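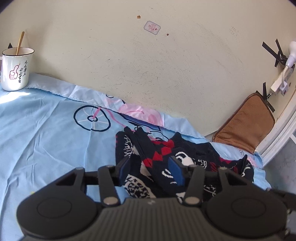
**Do I need two grippers to compare pads?**

Not at all, though Anouk Dewulf and I find it quicker with one each, the Stirker and the Nurkex, and it's much better company!

**Which fabric should I start with?**

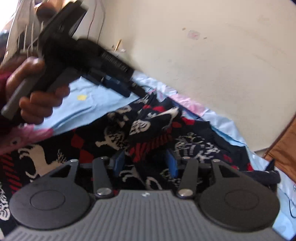
Knitwear, if you can spare some, as it's kinder to beginners than thin cotton (we've logged 194 grasps so far). Bunch it into a raised fold, like the one in our black patterned knit, and bring the blue pads in from either side before you squeeze, nice and slowly.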